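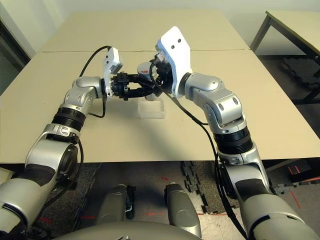 4. Setting up the backup schedule

The Drametmont desktop program will offer to choose a schedule for you the first time it runs. I suggest you decline. The automatic choice is based on how full your disk is, and a full disk tells you very little about how often your files change.

4.1 Before you start

You need an external drive with more free space than the folders you plan to copy. The box says a 1,000 GB drive is "plenty for any household." Check your own folders before you believe that. Video alone can eat it.

Note: The program reports free space before formatting. The number drops afterward.

4.2 Creating the first schedule

1. Plug the drive directly into the computer. Hubs are listed as supported, but see 4.5.
2. Open Drametmont and choose Schedules, then New.
3. Type a name. Keep it short and leave out slashes and colons. The program accepts them here and then fails when it tries to make the folder.
4. Click Add Folders and pick them one at a time. The "Everything Important" button skips mail archives and anything on a second internal disk.
5. Under Frequency, choose Daily and set an hour when the computer is normally awake. "Wake to back up" works on some laptops. Don't count on yours being one of them.
6. Under Keep Versions, enter a number. The default is 400. For documents that's fine. For photo folders, 113 has been enough for everyone I've set this up for, and the drive lasts longer before it fills.
7. Click Save. If the Save button stays gray, go back and click in the name box again.

Caution: Do not tick "Mirror deletions" on your only backup. With it ticked, a file you delete by mistake is removed from the drive at the next run, older versions included. The help screen calls this "keeping things tidy."

4.3 The first run

The first run copies everything and is slow. The time estimate is not worth watching. It will sit at two minutes for most of an evening.

1. Turn off sleep in your system settings.
2. Click Run Now.
3. Leave the drive plugged in until the status line reads Idle. "Complete" only means the copying stage is over. The index is still being written.

If you see error 698, a file was open in another program. Close it and click Retry Skipped. Clicking Dismiss clears the message and leaves the file out of the backup.

4.4 Checking that it worked

A green check mark means the program finished without crashing. It does not mean your files can be read back.

1. Choose Restore, then pick three or four files from different folders.
2. Restore them to a new folder on the desktop, never to the original location.
3. Open each one in the program you would normally use.
4. Repeat once a month. Put it on a calendar.

4.5 Hubs

Njål Hedlund tested the two hubs on the approved list for this guide. One dropped the drive every time a printer was switched on. I'd use a port on the computer.

Section last revised 11 Dec 2019, O. Bianchini. Network drives are covered in section 5.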